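Support > Guest Services Systems > Telephony > Ticket 119

Tickets Knowledge Base Status Contact

Ticket 119: Room extensions at Eravstead drop outside calls after transfer
Status: Resolved
Priority: 2
Site: Eravstead, guest wing
Opened by: Siham Farah, Front Office
Assigned to: Ibsa Hailu, Property Systems

Summary of the problem

Outside calls that are answered at the front desk and transferred to a guest room are disconnected shortly after the guest picks up. Calls placed from one room to another are not affected. Calls placed by guests to outside numbers are not affected. The front desk first noted the problem after the Adeo call server was moved to the new equipment closet in January, but did not report it at that time, as the calls could be returned by the guest without difficulty.

Entry 1 — Front Office

The desk has received repeated complaints from guests whose families called the main number and were cut off. In each case the attendant announced the call, the guest agreed to take it, and the line went silent after the transfer was completed. The caller heard a busy tone. The guest heard nothing and then a dial tone. Attendants have been instructed to take a message and the caller's number until this ticket is closed.

Please note that the desk console itself shows the transfer as successful. There is no warning on the display.

Entry 2 — Property Systems

Ticket accepted. The following information is requested from the Front Office before testing begins:

- Whether the fault occurs on announced transfers only, or also on direct transfers.
- Whether the fault occurs on both desk consoles.
- The room extensions involved in the most recent complaints.

The call server log has been saved and set aside. Staff are asked not to restart the server, as a restart clears the detailed call history.

Entry 3 — Front Office

Both consoles show the same fault. Direct transfers go through normally. Only announced transfers are dropped. The extensions involved are on both floors of the guest wing, and no pattern by floor or by room type has been found. The list has been sent separately.

Entry 4 — Property Systems

Test calls were placed from a cell phone to the main number and transferred by the attendant on duty. All announced transfers failed. All direct transfers held. The server log shows that the outside line is placed on hold while the attendant speaks with the guest, and that the Tufa gateway does not receive the message releasing the hold when the transfer is completed. The gateway then treats the line as abandoned and closes it.

The hold timer on the gateway was lengthened as a trial. This delayed the disconnection but did not prevent it. The timer has been returned to its original setting.

Entry 5 — Property Systems

The settings on the gateway were compared with the written record kept from the original installation by Stastberg. Two differences were found. The first, a change to the ringing volume profile, has no bearing on this fault. The second is the address to which the gateway listens for hold and release messages. It still points to the server's former address in the old closet. Ordinary calls are unaffected because they use a separate entry, which was updated at the time of the move.

The address was corrected on Mar 26, 2024, and the gateway was restarted during the quiet period after checkout. Outside service was interrupted for 4 minutes. The Front Office had been notified in advance.
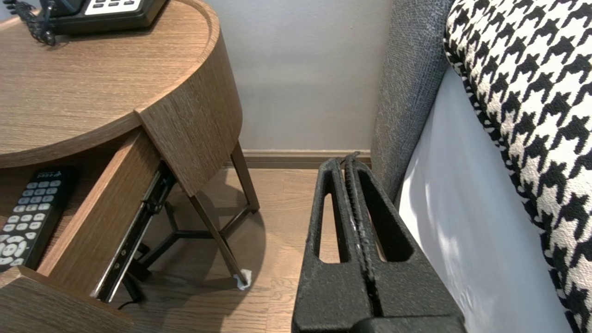

Following the restart, announced transfers were tested to a sample of room extensions on each floor. Every call was held for the length of a normal conversation and remained connected. Message-waiting lights and wake-up calls were also checked, as both depend on the gateway, and both are in order.

Entry 6 — Front Office

The desk confirms that announced transfers are working on both consoles. Attendants have been told to resume normal handling. We request that this ticket remain open through one full evening shift, when most family calls are received.

Entry 7 — Property Systems

Agreed. The installation record has been amended to show both address entries, with a note that each must be changed if the server is moved again. A copy has been placed with the Stastberg service binder in the equipment closet.

Entry 8 — Front Office

No dropped calls were reported during the evening shift. One guest did report a faint hum on the line. This was also present on internal calls, and a separate ticket will be submitted — please do not reopen this one for that purpose. The ticket may be closed.

Closed by Ibsa Hailu.

2 comments 0 shares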